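Student Projects > Automation Technology > Reports > Bin Picking Cell

Unexpected Protective Stops During Bin Picking: Fault Report

Project group 3, Automation Technology
Report submitted 26th September

1. Background

Our project was to make a small picking cell with a KUKA arm and a gripper which our group assembled from parts. The cell must take mixed household and workshop items out of a deep metal bin, one after another, without a person helping. The topic was proposed by Suominen, a company that sorts returned goods, and the gripper control board was bought from Steltik. The program for choosing the grasp point is called Allier. It was written by an earlier student group and we continued their work.

In the first weeks the cell worked well with boxes and hard plastic parts. In March we changed to more difficult items, and then the fault appeared. The arm stopped in the middle of a pick, the brakes closed, and the controller showed a message about too high external torque. After each stop a person had to come to the cell, read the message, release the arm and move it up by hand guiding. This is not acceptable for a cell which should run alone, and it is also a safety question, as a person must put the hands near the gripper many times in a day.

2. Description of the fault

We made 1275 pick attempts with the difficult items and saved the log of each one. In 20 of these attempts the arm made a protective stop. We had expected that the stops would be spread over all items and all places in the bin. When we sorted the logs, we saw a different result: 16 of the stops happened while the gripper was low, close to the bin floor, and the target was a soft item or a bottle lying on its side. The other stops happened near the walls.

The items for these tests included a work glove with a long cuff, a spray-type bottle and a transparent yellow-green bottle. The glove was the most difficult. The camera sees its highest fold, but the fold gives way when the fingers touch it, and the arm continues down to the metal.

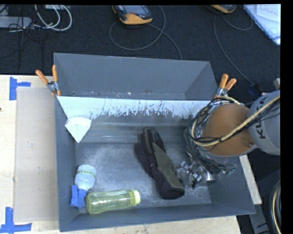 3. Search for the cause

3.1 Cables and hoses

Our first idea was that the hose and the cables around the wrist joint pull on the arm when it turns. They are bunched closely together there, and a pull on the joint can look like a contact to the torque sensors. We fixed the bundle again with more free length and repeated the movements with the bin empty. No stop happened in this test, so we do not consider the cables as the main cause. We still recommend a proper cable guide for the next group.

3.2 Movement of the bin

The second idea was that the bin slides on the table when the gripper touches a wall. Then the walls are not in the position that the program knows. We already had spring clamps on the sides of the bin and tape on the table for marking. We measured the bin position before and after one full day of picking. It had moved 3 mm toward the arm. This explains the stops near the walls, but it can not explain the stops at the floor.

3.3 Height of the floor

The third idea was correct. In Allier the bin floor is described as one flat plane, and its height was measured only at the center. We measured again with a pointer tool at more places and found that the floor is lower in the center than near the front. In the front part the gripper was therefore commanded to a height below the real metal surface. With a hard item the fingers close on the item before they arrive there. With a flat or soft item nothing stops them earlier, and they press on the floor until the torque limit is reached.

4. Correction

We changed three things:

- The floor height is now stored as a grid of points and not as one value.
- Speed of the last downward movement is reduced, and a light contact now ends the movement without a protective stop.
- The bin position is checked with the pointer tool each morning before the first run.

We did not raise the torque limit on the controller. It was suggested during a meeting, and it would have been the fastest way, but the limit protects the person who works at the cell.

5. Remaining problems

After the correction we had time for only a short test series. There was no protective stop in it, but the series is too small to prove that the fault is removed completely. The glove is still often dropped when only the cuff is held. The Prornetti finger pads we ordered have a softer surface and may help, but they were not delivered before the end of the project.

The logs and the new floor grid are stored in the project folder, together with the measuring instructions. The next group should repeat the floor measurement if the bin is changed.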